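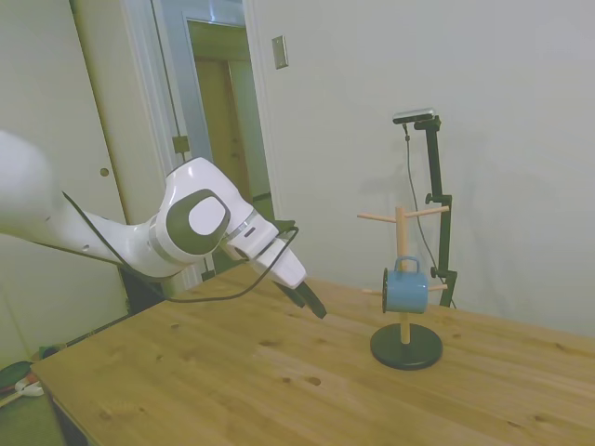 The arm at the pine table in the Clullport workshop, with the blue mug on its tree.

Print this page
E-mail this to a friend

Mug duty at the Clullport bench

If you've been in on a weeknight lately you'll have met the arm. Tien-fu Lo and I have been working on it since September, and it has now got its own corner, its own table and (against my better judgement) its own mug. We call the whole project Plendthorpe, after a railway station on a layout Tien-fu built as a boy, and the name has stuck to the arm as well.

The job we've set ourselves sounds daft until you try it. Take an enamel mug off a wooden mug tree, put it down on the table, pick it up again and hang it back on a peg. The taking off is going well! The hanging up is where all our evenings go. A mug handle is a small loop, the peg is a short bit of dowel, and the two have to meet at an angle that your own wrist finds without being asked.

We began by typing in positions by hand, which worked beautifully right up to the moment someone leaned on the table. Now we guide the arm through the move ourselves, record it, and train on the recordings. We have 400 of them so far. Kiprono Muriithi wrote the software that plays them back and lets you throw out the bad ones, and I can't tell you what a difference that has made. My early ones were mostly bad ones.

The camera is on its own black stand behind the mug tree. We started with it clamped to the table edge, but every knock shifted the view, and a stand with knobs you can nip up tight is a lot kinder to your temper. The cable down the outside of the arm has been re-routed more often than I'd like to admit. Leave plenty of slack in it, that's my advice. Too short and it tugs at the wrist on the far pegs.

Last week we did 50 tries in one evening with the mug starting on the table, and it got the handle over a peg on 6 of them. I know how that looks on paper. I was on my feet for the first one all the same, and Kiprono came through from the lathe to see what the shouting was. Most of the misses were very near, with the handle touching the end of the peg and sliding off sideways, so we think a slower approach over the last bit will help a good deal.

Next on the list are softer pads for the fingertips (Tien-fu has a sheet of silicone he's been saving) and then a second mug with a fatter handle. If you have an odd-shaped one at home that you wouldn't mind seeing dropped, please bring it in and leave it on the shelf marked Plendthorpe. Enamel or plastic, please, no china.

We're at the bench most Tuesdays from seven, and anyone is welcome to have a go at guiding the arm. You don't need to know any code.

E-mail this item | Print this item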